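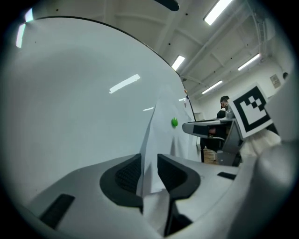
21 June 2023

Quick one, I have to be out the door in a bit and I promised myself I'd write this down before I forget which magnets we used.

So. Paper on a whiteboard. That is the whole task this month. Pick up a sheet of paper, get it flat on the board, stick a magnet on it, let go. A kid can do it. I have now done it so many times that I did it in my sleep, or dreamed that I did, and in the dream the paper was a tortilla.

For those who haven't been following: we don't drive the arm around with a joystick anymore. We tried that in the spring with the Gasta setup, two handles and a foot pedal, and it was fine for moving blocks. For paper it was awful. You can't feel anything, there's a lag, and by the time you see the corner curling you've already shoved it into the board. My best run with the handles took so long that Kálmán went and made coffee and came back and I was still trying to let go of the sheet.

Now it's the hand-held gripper. You hold it, you squeeze, the fingers close, the camera on top sees what it sees, and the robot is supposed to learn from that later. Much faster. Also much more tiring on the wrist then I expected. The thing isn't heavy when you pick it up. It's heavy on demo thirty.

Target is 50 good ones per person per session. Good means: starts from the same rest position, no bumping the board hard, no second hand in the view, paper ends up under the magnet and stays there. I got through 50 on my first try at this, felt great, then Kálmán Dobos sat down to check them and threw out 7. Seven! All the same mistake. I was lifting my elbow right before I closed the fingers and the marker went out of sight for a moment each time. I would have sworn I wasn't doing it. He played them back to back for me and there it was, little chicken wing, seven times.

Kálmán is right about this stuff and I'm over it. Mostly.

OK, things I learned, in no order.

Paper is mean. Everyone thinks the magnet is the hard part. The magnet is easy – it wants to be on the board. It does half your job for you. The paper wants to be anywhere else. If you pinch it in the middle of an edge it folds over itself and you get a sail. If you pinch by the corner it hangs nicely but then you've got a big floppy diamond and no idea where the far side will land. If you grab too much of it you crumple it, and then it springs back open while you're trying to press it down. I have crumpled a LOT of paper. The recycling bin by my desk looks like I'm writing a bad novel.

What worked for me in the end was a short pinch near a corner, come in low, touch the bottom of the sheet to the board first and then sort of roll the rest up. Like wallpaper backwards. Kálmán does it top first. We argued about whether we should both do it the same way. I said yes, he said the model should see more than one way as long as each way is clean. We left it alone and did both. No idea yet who is right, the training run isn't finished.

Thin paper vs thick. We had a stack of normal printer paper and also some of the thin see-through kind, tracing paper I think, from whoever had the cabinet before us. The thin stuff is weirdly nice to handle. Drapes better, stays where you put it for a second longer. But on the camera it almost disappears against the white board. White board, see-through paper, ceiling lights bouncing off all of it. I watched one of my own clips and couldn't tell where the paper ended, and I was the one holding it. If I can't find the edge I don't see how the policy is going to.

We moved the board a bit to get the worst of the glare off the middle. Helped some. You turn it a little and the streak just goes somewhere else. I gave up after a while and decided glare is part of life. The room it gets used in will have lights too.

Magnets. The first ones were flat discs from Vörös, and the fingers just slid off them. Too thin, nothing to grab. You'd squeeze and squeeze and the thing would skate across the board like an air hockey puck. Then I found a bag of rounder, chunkier ones and life got better immediately. Bright colors too. I use the bright green whenever I can get it, easy to spot in the clips when I'm reviewing late and my eyes are mush. 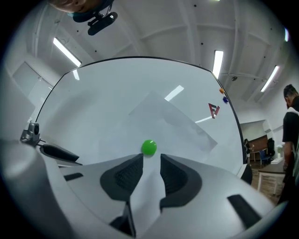
Lining up on the green. Orange and dark blue parked up by the edge of the board.

Parking matters more than I thought it would. Early on I left the spare ones wherever they landed, and on half the demos I was reaching past one to get to another, and the fingers would bump it, and then it would jump onto its neighbor with a click and I'd have a two-magnet sandwich. Now the spares go up near the edge and stay out of the way. Though I do move them a little between runs. Not far. Just so it doesn't memorize one exact layout.

Squeezing. The trigger has a soft zone at the start where nothing much happens and then it closes all at once. With rigid stuff who cares. With paper you want to close early and gently, before you think you need to, then lift. I kept closing late because in real life my own fingers are quick. The gripper isn't quick. You have to think half a second ahead, which feels dumb for the first ten minutes and after that you stop noticing. And then you go home and pick up an envelope like you're defusing it.

Letting go is its own thing. Open too wide and a finger flicks the magnet you just placed. Open too little and the paper comes away with you. I started doing a tiny pause – press, wait, open, back straight out. No sideways. If you go sideways you drag the corner. Kálmán calls the pause "the breath" and now I say it out loud under mine while I'm recording. Press, breath, out. Press, breath, out. People walking past must think I'm in labor.

About the marker: keep it clean. I had a thumbprint on mine and the tracking went jumpy and I blamed the software for an entire afternoon. Wiped it with my sleeve. Fixed. Did not tell anyone until now.

Also, slow is not the same as good. My first session I was so careful that every demo took forever, with little hesitations all over. Drifting around near the board making up my mind. And the policy trained on those did precisely that, it drifted. It would come up to the board and just hover. Kind of sad to watch, it looked shy. So the second session I practiced the motion a few times before hitting record, decided what I was going to do, and did it. Way fewer wobbles. It's better to throw out a confident bad one than keep a nervous good one, imo.

Numbers so far, for my own memory. The early policy, trained on the nervous demos, got 2 out of 7 on the board when we tried it on the real arm. One of those I would call lucky, the paper more or less fell into place. What it did wrong: three times it closed the fingers just above the paper, grabbed nothing, and then very seriously carried the nothing to the board and placed it. Perfect form. The other two it hovered. I haven't run the new one. Stutano has the arm booked for most of the week for their drawer thing so I have to squeeze in when they're at lunch.

Oh and the Hulent software updated itself in the middle of a session. Lost four demos, not the end of the world, but if you're using the same recorder turn the auto update off!! It's under preferences and then the second tab, I don't know why it isn't with the other update settings. It also resets your file names, so check that or you'll end up with two folders called test_final like me.

Stuff I still don't know:

Whether to start with the paper already on the board, or pick it up from the table. We've been mixing them and I suspect that's two tasks pretending to be one.

What to do when a demo goes wrong and I recover. Say the sheet slips, I catch it, finish fine. Kálmán wants to keep those. I've been deleting them out of embarassment. He says the recoveries are the best ones in the whole set. Ok, keeping them from now on, there goes my pride.

How tired is too tired. I swear I can see in the clips when my wrist gave up. The path gets droopy near the end. Maybe shorter blocks with a real break in between, and swap people. We'll try that next time, I'm going to put a timer on my phone.

Anyway that's the ride here. If anybody has done cloth or tape or anything else thin and annoying with one of these, tell me how you hold it. Tape especially. Tape is next and I'm already dreading it.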